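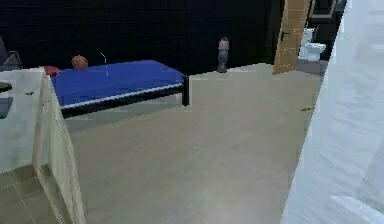
The practice bedroom, blue mattress, ball and all. The bathroom door is open.

Rooms at Rey, July

We love this bit of the job! Before the tidying robots go out on a real corridor at Rey, they do their rounds in simulated rooms, and our housekeepers get to say what's wrong with them. Two mornings a month have moved from linen trolleys to a desk, and the feedback is wonderfully blunt. "Bed against the wall, typical" was one note. More rooms from Erach soon, 49 of them so far.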